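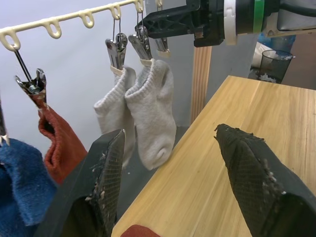

Socks on the clip hanger

fernhollow
I finally read the Debnath paper on undetected malaria carriers, the one everybody in the Uvcombe group keeps passing along, and I have to say I enjoyed it more than I expected. They tested 503 people and found 48 with parasites and no fever at all! My worry is the mosquito feeding part, which used only 7 of them. 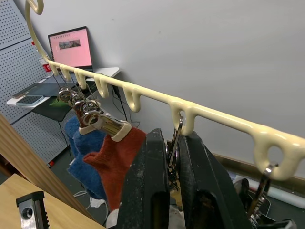 So when the model says silent carriers cause most of the spread, I'd love to know how much rests on that little handful.

k_maruyama
Good to see you back, fern. I'd be a bit kinder to it - feeding studies are slow, expensive work, and the authors do give wide intervals. Fathima Mridha's talk at Bokholm went through this very nicely. 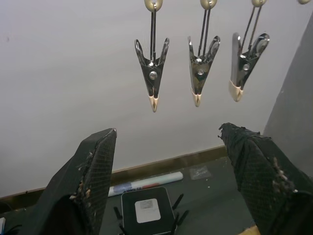 Metal clips in a row

oldmicroscope
I'm with fernhollow, I'm afraid. Wide intervals don't help if all the carriers came from one village, and they were sampled in October, when the rains there are ending.
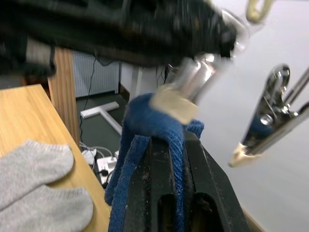

I'd want 90 days of follow-up before I believed a word about who infects whom.

k_maruyama
Fair point on the season, though I still think the main result holds up.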